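Power strip on a desk: does the brand or the joule number matter?
Asked in Home Electrical, 2 answers

I have a lamp and a laptop charger on a white table and want one strip for both. The store had a Riton for 10 dollars and a Jevness that says 921 joules on the package and costs a lot more. I suspect the number is there to sell me something. Is there any reason to pay extra?

Answer from Asmaa Abdelaziz
A lamp doesn't care about joules. The laptop might, a little, but I have never seen anyone prove that a strip saved theirs. What I would look at is the safety listing mark on the underside and the gauge printed on the cord. If either one is missing, put it back - I don't care how nice the box looks. And a surge rating wears down over the years, so the number on the package describes a new strip and nothing else.

Answer from pistari_fan
got the Isaksson one, works fine. had it 2 years

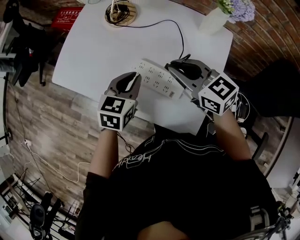
Can I plug a second strip into the first one if I run out of outlets?
Don't. Chaining strips lets you load the first cord past what it was made for, and the makers' own instructions usually forbid it. Buy one with more outlets or use another wall outlet.

Comment from the asker
So the answer is the cheap one, if it has the mark. I'm still not sold on "works fine" as a test - a bad strip works fine too, up to a point. Going back in November when they restock.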